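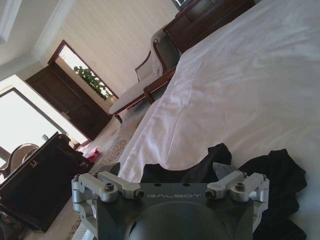
Gripper Trials FAQ

Walldale lends and compares grippers, arms, cameras and controllers for teams that want to try them on soft household items before they buy. These are the things we get asked most.

Which grippers can I compare?
At the moment there are three kinds on the bench list: a two-finger linkage gripper, a parallel-jaw gripper (the Rorora) and a suction cup set. All of them can be tried on a single arm. Only the first two can be run as a pair.

What does a fabric trial involve?
Two arms work on one item on a made-up bed. The standard item is a black cushion on white bedding. Each trial covers a corner grip, a two-sided hold and a short lift. You can add your own tasks if they fit in the booked time.

Why a bed and not a table?
Bedding gives way when a fingertip pushes on it. A grip that works on a hard surface can pick up the sheet along with the item. Most teams want to find this out early.

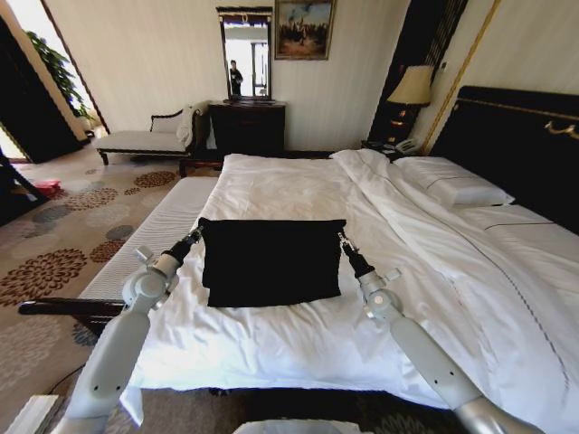 For a two-sided hold, both grippers are angled inward and take the upper corners. We start with low grip force and raise it in steps. If the item slips, the attempt is logged as a slip and the arms go back to the start position.

How many attempts do I get?
A full comparison is 241 attempts per gripper. Short trials are available, but the results are harder to compare. Our last full round came to 1444 attempts across all setups, including repeats.

Do I need both a head camera and a wrist camera?
We suggest both. The head view shows the two arms and the whole item. The wrist view shows the fingertips and the fabric close up. You can switch either one off in the controller menu to see what difference it makes.

Can I bring my own controller?
Yes, if it can send joint commands over Ethernet. The Gunnlaugsson controller is the default. Please send us your settings file by Thursday of the week before your visit.

Do white sheets cause camera problems?
They can. A bright doorway or window in view will make it worse. Lock the exposure before the first attempt and leave it alone until the set is finished.

What do I take away?
You get the joint logs, both video streams and a results sheet in Premix format. A full comparison makes some 2000 files. Bring a drive.

What does error 1013 mean?
The two arms are closer together than the safety limit allows. Move them apart by hand, clear the error and restart the attempt. The earlier attempts in the set are kept.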